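The year I built the sewing machine, as my mother insisted on calling it, the snow in Trurkville stayed put until the end of February, and I had the back half of the shared workshop on Vrabec Lane more or less to myself. I paid $14 a month for my bench (plus whatever I owed the coffee tin), and I would have paid double, because the radiator was right behind my knees and the window looked out over the Nurkedstead road, where the plow went by every evening with its yellow light turning.

I had named it Furska, after a cat. The cat had been patient and clever with her paws and had bitten me only when I deserved it, and I thought that was a fair thing to hope for in a robot. The arms I bought used, with over 500 hours on them, and I'd spent most of the winter teaching them to stop trembling. Then came the needle, and the black thread, and a great many evenings of saying "gently, gently" out loud to a motor.
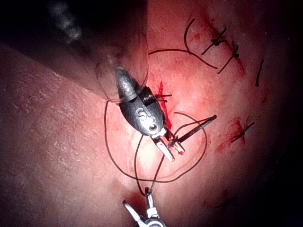

What I hadn't counted on was how much I would care about the knots. My grandmother could tie one behind her back while telling you a story about somebody's wedding, and she never once looked down. I looked down so long my neck ached! I would pull one tight and sit back and breathe, and then it was time for the next, and the coffee had gone cold again, and the plow had been by without my hearing it.

My mother came to see it at last, stamping the snow off her boots and carrying a poppy seed cake under her coat. She bent over the bench with her glasses pushed up into her hair and stayed there for a good long while.

"Your stitches are better than mine," she said, "but you're holding your breath, you know." Then she pulled up the other stool, cut us each a slice, and told me to go on.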